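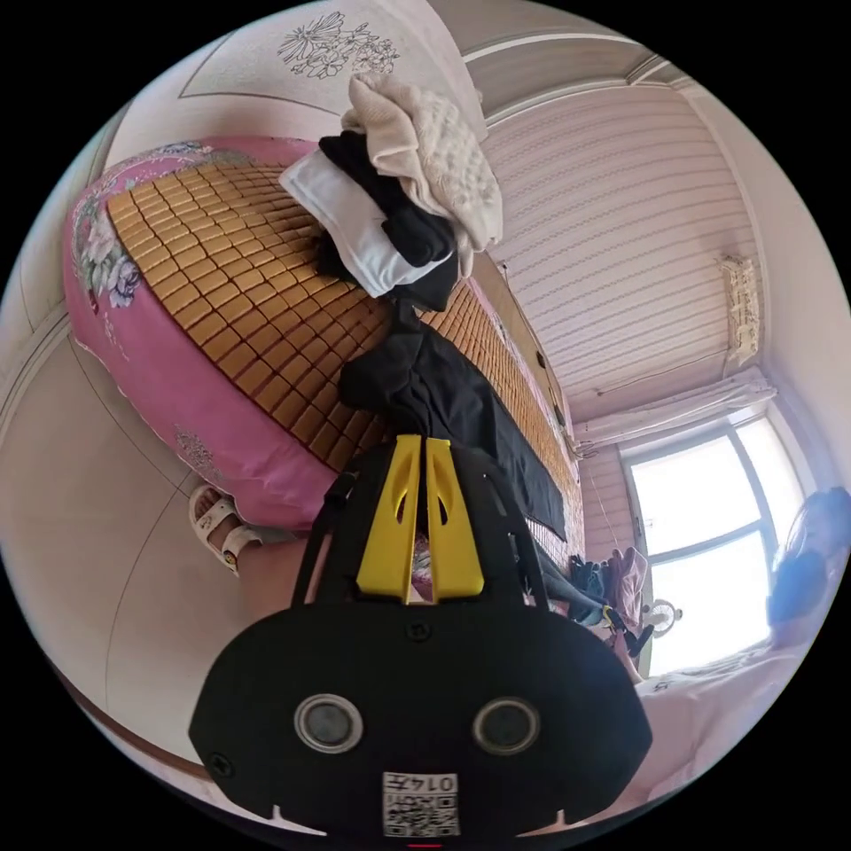

Cooling a Bedroom Without Air Conditioning
By Floltar – 1 November 2024
14 shares

A tile mat holds less heat than a foam topper. Mine cost 640 and replaced a gel pad priced at 900.
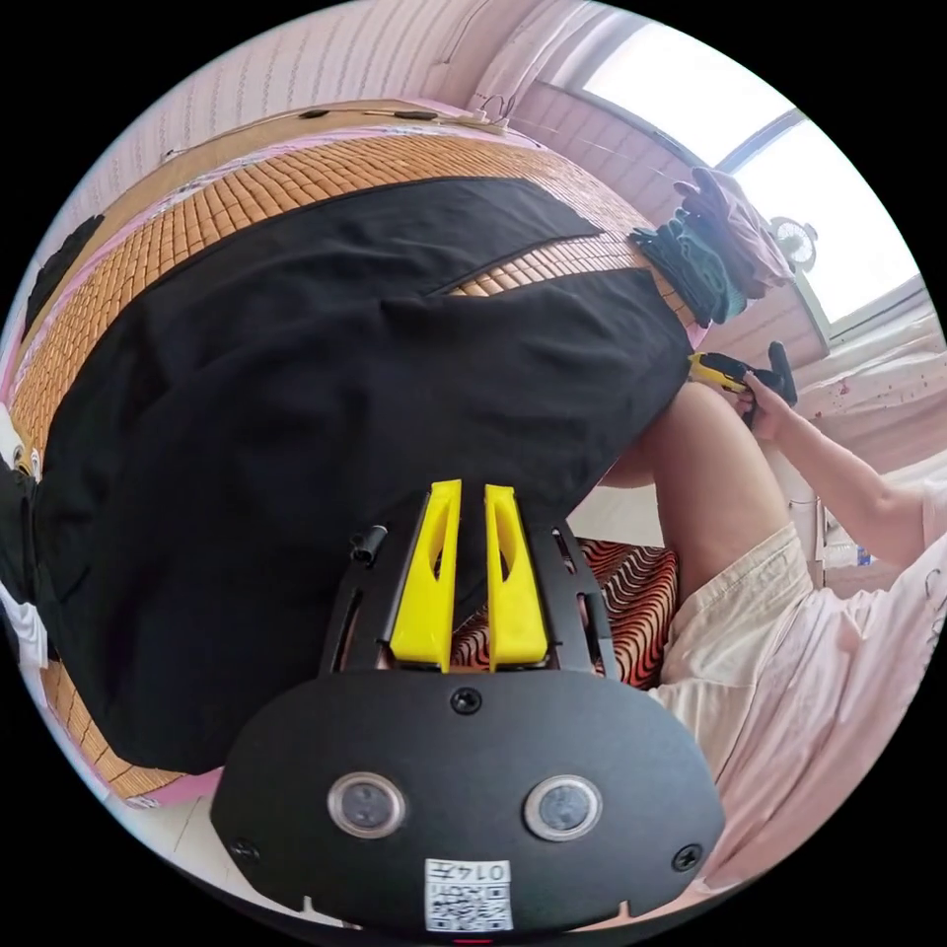
Dikcombe, December

The winter plan is simple: mat off, wool pad on. The hallway vent stays half open – closing it fully raised the humidity.

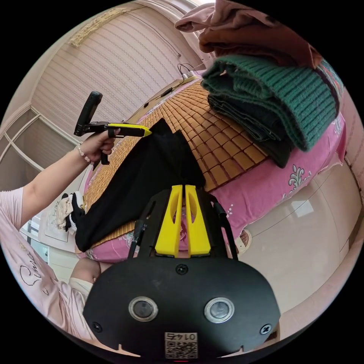 Bamboo mat, dark cloth.

The Devadiga fan draws less power on its low setting, so it runs all night from the window side.
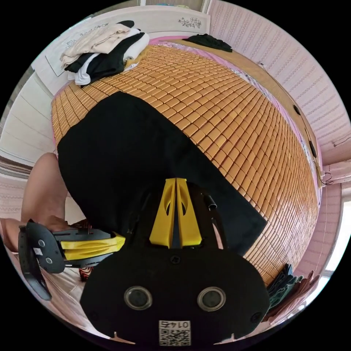

Its filter gets rinsed monthly and goes back in dry. Next I want to log the attic temperature.

3 comments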